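# The man who wants you to stop rinsing

Benedito Nogueira has spent 10 years fixing dishwashers in and near Nostosville, and he would like everyone to stop buying things for them. 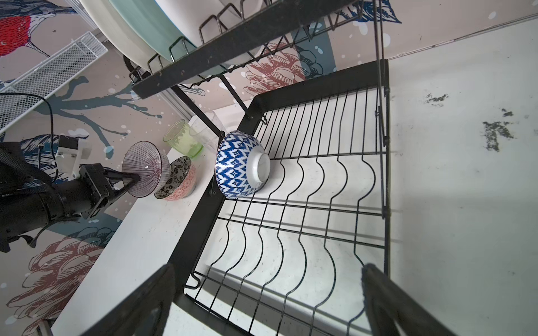
I went to see him because of a claim I didn't believe. A flyer from Maltov, which sells a powder in a tall tub, had been going through mailboxes on my street since October. It said a household could save 500 dollars a year by adding one scoop to every load. I pay the bills in my house. I couldn't see where 500 dollars was hiding.

"It isn't hiding," Nogueira said. "They counted a new machine. They figure you'd buy a new machine every couple of years if you didn't use the powder. Who does that?"

His shop is the back half of a former tire place on the Guerra road. He works there in the mornings and does house calls after lunch, and on the Saturday I visited he had a pump in pieces on the bench and kept working on it while we talked. He did not offer me a chair, though he did move a box so I could lean.

I should say that I came in doubting him too. Repair people have their own reasons for telling you that a product is junk. If the powder really did keep machines running, he'd have fewer calls. I put that to him and he shrugged.

"Sure. Don't trust me either. Go look at your filter."

This is his answer to most things. The filter sits in the floor of the tub on most machines, and by his account it is the cause of more than half his visits. He charges 58 dollars to come out. For that money, quite often, he twists out the filter, washes it in the customer's own sink with an old toothbrush, and puts it back.

"I feel bad about it maybe one time in five," he said. "I tell them how to do it. I show them. Then I get the same call from the same house."

I asked how he knew it was more than half, and he admitted he'd never kept a tally. So take that for what it's worth. He does keep his invoices in a drawer, and I offered to go through them, and he laughed at me.

On rinsing he is firmer. He thinks people wash their plates before they wash their plates, and that they do it because their mothers had machines that couldn't handle egg. Scrape the food off, he says, and leave it there. When I said that I'd tried that and got a gritty film on the glasses, he asked what I was loading where, and then how hot the water was when it got to the machine. I didn't know. Run the kitchen tap until it's hot before you start the cycle, he told me, especially if the water heater is at the other end of the house.

I have done this for two weeks now. The glasses may be a little better. I'm also looking at them harder than I used to, so I wouldn't swear to it in court.

We got on to vinegar. There is a whole world of people online who put a cup of vinegar in the top rack and say it changed their lives. Nogueira doesn't hate it. "Once in a while, fine. Every load, I don't like it for the rubber." Had he seen rubber ruined by vinegar? He thought about this for longer than I expected.

"I've seen bad rubber in houses that used vinegar," he said. "I've seen bad rubber in houses that didn't."

That seemed to me the most useful thing anyone has said on the subject, and I wrote it down twice.

He got more worked up about the Momancombe plan. Momancombe is the service contract outfit that calls a few days after you buy an appliance, and he did jobs for them for 2 years before he quit. The contract covers parts, he said, but a clogged filter isn't a part, and neither is a drain hose somebody pinched when they pushed the machine back. He says he was told to write those up as customer error. I called Momancombe and a woman there read me a sentence about valuing every household. She wouldn't say how many claims get turned down, and I don't have any way of finding out.

Does he think people should give up on the machines and wash by hand? His sister does, and he says her kitchen is always cleaner than his.

"But she likes it," he said. "She puts the radio on. I don't want to stand there at nine at night."

He had the pump back together by then and was hunting for a screw. I asked what he uses at home. It was the cheapest store powder, not the pods, and half what the box tells you.

"The box is written by the people who sell the box," he said, and found the screw in his shirt pocket.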